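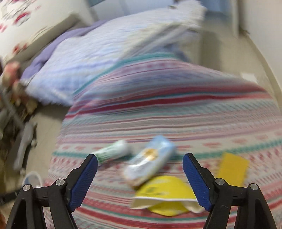 A hand-held gripper open over a snack bag, a wrapper and a tube on a striped blanket. The ribbed blue pads are the part most buyers ask about.

Two fingers and a bedspread

What the latest round of gripper trials at Ullside says about soft packets, thin cards and the cost of a finger pad

By Saranya Kurian
January 27, 2024

Most grippers are sold on how much they can lift. The figure is printed large on the front of the leaflet, and it is nearly always more than anyone in a home would need. A packet of crisps weighs next to nothing. So does a bank card, a sweet wrapper or an empty tube. These are the things that get left on beds and sofas, and they are the things that a robot sold for tidying has to be able to pick up.

For this reason the test group at Ullside stopped using wooden blocks last May. Blocks are easy to measure and easy to buy, and every gripper the group had tried could lift them. The new tests are done on soft furnishings, with ordinary rubbish and small household items, and the results have been a good deal worse for everyone.

I spent several days with the group and tried all four of the grippers in the comparison. Two are plain parallel-jaw designs, in which a pair of flat plates slide towards each other. One is a suction cup from Pernska. The last is a hand-held tool from Vestgate with two black linkage fingers and blue textured pads, and you work it yourself, by squeezing a trigger. A matching pair of fingers can be bolted to an arm later on.

What the tests involve

Each gripper makes 111 attempts. The items are put down in small groups, with some of them overlapping, and the person or arm holding the gripper has to lift one without dragging the rest along. An attempt counts if the item leaves the surface, stays held while it is carried across the room and comes free over the bin or box when the jaws are opened. Touching it up with a second grab is a fail.

The surface matters more than I expected. On a table, a finger can slide along until it meets the edge of a packet. On a blanket the finger sinks in, and the packet sinks with it. Close the jaws and you may well have a good hold on the packet, but you have a fold of blanket too. The Ullside group calls this a bedding pick, and it was the most common failure on the sheets I was shown.

The two parallel-jaw grippers suffered from it badly. Their plates are stiff and square at the tip, and they have to be pressed down quite hard to get either side of anything flat. One of them lifted the bag and the blanket together so often that the group began writing just "B" in the notes column.

Suction has the opposite trouble. It does not care about the blanket at all, provided the cup can find a smooth, closed surface to seal against. On a flat card it was the best of the lot by a long way. On a crumpled snack bag it hissed and let go. Pernska sells a softer cup with more folds in it, which helped a little on wrappers that still had some flat area left, but did nothing for a bag that had been properly screwed up.

The linkage fingers

The Vestgate tool did best over the whole set, though it did not win on every item. Its fingers are built from open triangular plates held by bolts, and the shape means that when the pad meets something, the finger bends around it a little. You can feel this in the hand. The jaws do not snap shut. They close, meet the object, and then give slightly at the tips.

The ribbing on the pads seems to do a lot of the work with crinkly packaging. A smooth pad slips on a shiny wrapper, and you end up squeezing harder, which flattens the bag and makes it slip more. With the ribbed pads I could pick up a light bag with very little pressure. It took me a few tries to trust that. My first dozen or so attempts were all too firm.

Tubes were no problem for any of the three jawed grippers, so long as they were approached across the short side. Come at a tube end-on and it will roll or shoot out of the jaws, and a soft surface makes only a small difference to this.

Cards were the weak spot. A thin card lying flat gives the fingers nothing to hold. The trick, which every tester at Ullside uses without thinking about it now, is to press one pad down just beyond the edge so that the blanket dips and the card tips up, then bring the other finger in. A person learns this in ten minutes. Getting an arm to do the same thing is a much longer job, and it is the main reason the group is interested in hand-held tools in the first place. A person does the picking with the same fingers the arm will use, a camera on the tool records it, and the controller is trained on the recordings.

Cameras and controllers

The camera got almost as much discussion as the fingers. The group uses a very wide lens, which bends straight lines badly towards the edges but keeps both fingertips and most of the bed in view at once. A narrower lens gives a tidier picture and loses sight of the next item the moment you lean in for the first.

Blur is the other complaint. Hands move faster than arms do, and in a dim bedroom the background smears each time the tool swings round. The fingers stay sharp, as they move with the camera. The group tried asking testers to slow down, but people who are told to move slowly pick things up in a strange, careful way that is of little use as an example. A shorter exposure and a brighter bulb did more good.

For the arm tests the fingers were driven by a Bondarchuk controller, chosen mainly because it was already on the shelf. It does the job. Its force limit can be set low enough for wrappers, which was not true of the older unit it replaced, and the settings stay put after a restart. I found the menus slow. The manual runs to 31 pages and leaves out how to zero the jaws, so that had to be worked out by hand.

Wear and cost

Pads do not last for ever. The group changes them after 2,000 closes, whether or not they look worn, and keeps the old ones in a labelled box. I compared an old pair with a new pair and could see hardly any difference, but on shiny wrappers the old ones slipped noticeably more. Anyone thinking of buying this sort of gripper should ask what a spare set of pads costs and how long it takes to fit one. Vestgate's come off quickly. On one of the parallel-jaw grippers the pads are glued, and changing them is an afternoon's work with a scraper.

The bolts deserve a look too. The linkage plates loosen with use, and a loose finger twists under load – not much, but enough to miss a thin card. Ullside checks them with a hex key at the start of each session.

Which one to buy

It depends a great deal on what you want picked up. For cards, lids and boxes with a clean flat face, the suction cup is simple and hard to beat. For blocks and bottles on a hard table, either of the parallel-jaw grippers will do, and the cheaper one is as good as the dearer. For mixed clutter on cloth I would take the linkage fingers, and I would order spare pads along with them.

The group's next set of tests moves from the bed to the floor underneath it, where there is less light and not much room to turn the tool. Pernska has said it will send a smaller cup in time for those. Vestgate is working on a finger with a thinner tip, and the testers have asked for it to be tried on cards first.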